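The sports nutrition bay at the Mollel store was reset in March, and this page covers the shaker shelf, the part of the bay that gets handled most. It's one section of the display notes that Stella Rashidi keeps for the Mollel and Jollar stores. The other sections (bars, tubs, resistance bands) have their own pages.

The bay is standard grey metal shelving with slotted black uprights. We didn't buy anything new for it. The back panels came out of the old stationery aisle and were wiped down and refitted by Musyoka Rugemalira, who also moved the shelf up two slots so the tall shakers would clear the one above with their caps open. Before the reset the shakers sat on the bottom shelf beside the bulk oats, and most customers walked straight past them.

Click through for the larger versions. Colours look slightly different on some screens — the lids are a strong lime green, and the others are orange.

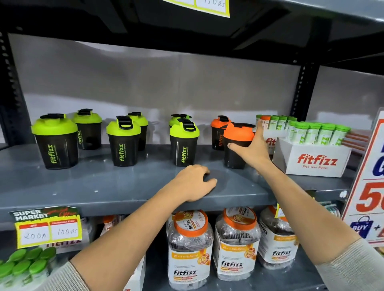
**SHAKERS AND TABLETS**

Shakers to the left, effervescent tablets to the right in their own cartons. The tablets used to be near the register and were moved here so that the one brand sits together. The red printing on the white cartons does a fair bit of the work of a shelf sign, so we leave the cartons on and cut the fronts down neatly when they come that way from the supplier.

Green lids make up most of the row. Orange goes to the right, beside the tablets, where it breaks up the colour before the cartons start. Logos are turned to face out on the front bottles. The ones behind don't matter as much, but it's worth turning them at the same time, as they'll be the front row by the afternoon.

**Notes on the row**

Frans Boersma wrote the first layout for this shelf and it has been changed a few times since. The current version is short:

- Largest shakers at the left end, smaller ones toward the tablets.
- Front bottles a thumb's width back from the edge. Any closer and they get knocked by trolleys.
- Second row offset, so a bit of each back lid shows between the front ones.
- Flip caps all set the same way before opening. Customers will open them, and that's fine.
- Green before orange, reading left to right.
- Nothing stacked on the lids.

The layout sheet allows for 12 shakers on the shelf. We rarely fill it that far. A slightly thinner row is easier to shop and easier to keep straight, and the rest can stay in the back room in the Kestik tubs until there's a gap.

Start at the left when tidying and work across. Steady yourself on the front of the shelf if you need to, and lift each bottle by the lid. Sliding them drags the whole row out of line and leaves marks on the paint. Check the lid is screwed down first. A loose one will come away in your hand and the bottle goes over, usually taking the one beside it.

**Offer signs**

The multi-buy sign goes in a clear sleeve hung on the upright at the left. It's a buy two, get one free offer, marked as limited time with terms and conditions applying. Keep it on the upright and off the shelf edge, where it would cover the bottles. The yellow-edged price tags hang from the front of the shelf above and are filled in by hand with a black marker, MRP on the left and the discounted price on the right.

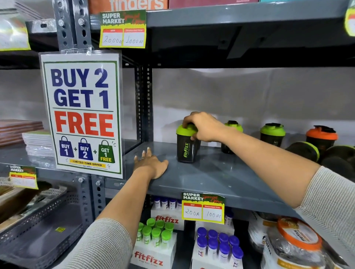

Handwritten tags are quick to change, but they need to be legible from the aisle. Write the figures first and the "rs" after, and use the whole box. If you make a mistake, start a fresh tag. Corrections over the top of old figures are the main thing Janaína Siqueira sends back when she does her walk through, and she's right to. Blank tags are in the top drawer at the service desk, and there should be a spare marker with them.

Tags belong to the product, so if something moves along the bay its tag moves with it. During the March reset we had some 31 tags in the wrong place by the end of the first day, mostly because the stock was moved by one person and the tags by another. Now whoever moves the stock does both.

**Bottles on their sides**

Bottles get tipped over at the right-hand end more than anywhere else. People reach past them for the tablets. Stand them up when you see them, and have a look at the cap and the thread before putting them back in the row. Anything with a cracked lid goes in the returns tub with a note of which store it came from.

If a bottle keeps falling in the same spot, check that the shelf is level. At Jollar it turned out that one bracket had been seated a slot too low at the back. It was hard to see by eye, and we only found it when Musyoka put a level on it.

**Straightening the row**

The shelf gets a tidy at opening and again in the middle of the afternoon, plus whenever someone is passing and has a free minute. It takes a couple of minutes if the row is in fair order, longer if the back bottles have been pulled forward.
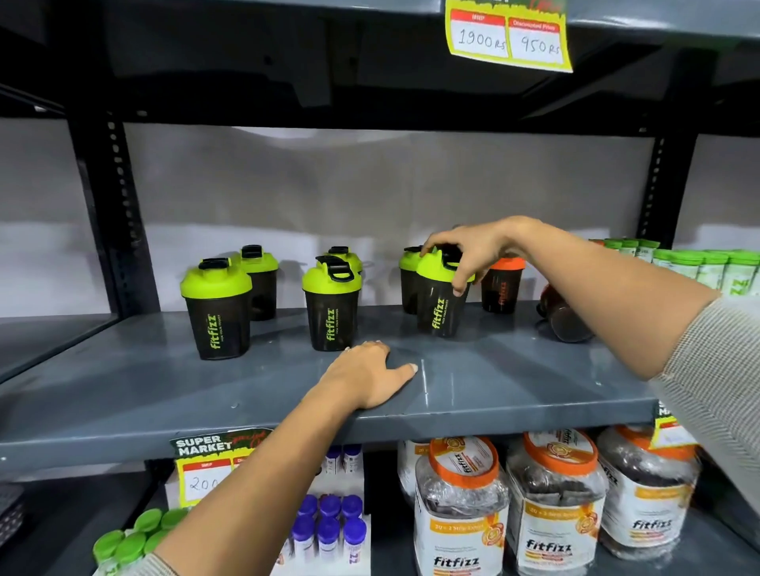 *Green lids along the shelf, with an orange one toward the right. Price tag above: MRP 1900 Rs, discounted price 950 Rs.*

**Dusting**

Black bottles show dust quickly, especially on the shoulders just under the lid. Use a dry microfibre cloth for the bottles and a damp one for the shelf. Spray cleaner shouldn't be used near the tablet cartons, as the cardboard marks and then has to be thrown out. Take the bottles off from one end, wipe the shelf, and put them back in the same order.

The back panel only needs doing once a fortnight. It's a plain light surface and fingerprints show up when the aisle lights are on, mainly at the height where people reach in.

**Other pages in this set**

Bars and tubs were photographed by Mwanaisha Nyanda and are on the next page. The Fliduria display stand has been left out until its replacement feet arrive. Changes to the shaker layout go to Stella, who will update the sheet and send it to both stores.

Page last updated 24 Jul 2024.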